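Search this site
Enter keywords Go

Visit report: Larkatport student robotics open day

Larkatport is three stops past the ferry terminal, then a ten-minute walk up the hill. The sign on the gate still says Trades Annex, but the building has been used by the student robotics program for three years. I went on the Sunday, 11 July 2021, with a group from our own after-school club. Entry was by gold coin donation and the visitor stickers ran out before lunch. The tally sheet on the front desk had reached number 2694, which covers every open day since they started keeping it.

The day was split between the main hall and the back labs. The hall had the younger years: line followers on masking tape tracks, a sumo ring, and a sorting conveyor that was being repaired for most of the morning. Our students spent a fair bit of time at the sumo ring. The organisers had spare chassis set aside for visitors to drive, and the batteries were changed on a timer, so the queue kept moving.

The back labs are where the senior teams work. There are two rooms. The first has the machining gear, a laser cutter and a wall of labelled drawers. The second is the manipulation lab, used by the Ekivora project, and it was the main reason we made the trip. Ekivora is a two-arm project. The students program a pair of arms to pass household objects to each other and put them down again where they belong. Each team is marked on the handover, the placement and their written log.

Visitors went in by small groups and stood behind a line on the floor. The bench has a white board as its work surface, a dark curtain behind it and a few ordinary things set out along the back, among them a bowl, a ribbed red cup and a small wooden box with a red front. The students change the objects between sessions so that nobody can tune their program to one layout.

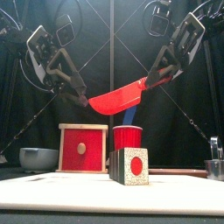 Ekivora bench, manipulation lab: red plastic knife in the right gripper, blade tip beside the fingers of the left.

I asked one of the team why they bothered with a toy knife. The answer was that a flat blade and a thicker handle call for different grips, and that most of their early programs only coped with one or the other. A camera is mounted on each arm near the gripper. The team showed us their log for the handover task, which runs to 16 pages and includes the failed attempts. Our students were more interested in the failed attempts than in anything else in the folder.

The software side is taught with Wadico, the program's own set of lessons. Students begin with a single arm on a screen and don't touch the bench until they have passed a safety check. The lessons are printed and kept in binders, and we were allowed to look through the first one. The early exercises would suit our Year 9s. The later ones assume more maths than we cover.

After lunch there was a short talk about the Štěpánek Shield, the competition the Ekivora teams are working toward in November. Teams have a parts budget of $2000, not counting the arms, and must publish their code before the final. Outside clubs can enter a simulation division, and the forms were on a table by the door. I took one.

A few practical notes for anyone going next time. Parking on the street is limited to two hours on weekends. The canteen was closed, but there was a sausage sizzle in the courtyard. The lab rooms are cool, so bring a jumper. Book the lab tour when you arrive, as the afternoon groups were full by eleven.

We caught the 3.40 bus back. Our club will talk about the simulation division at its next meeting.

Related reports
Bridge-building day, junior hall
Visit to the model railway workshop
Setting up a sumo ring on a small budget
Soldering night: what to bring

Last updated: 11 days after visit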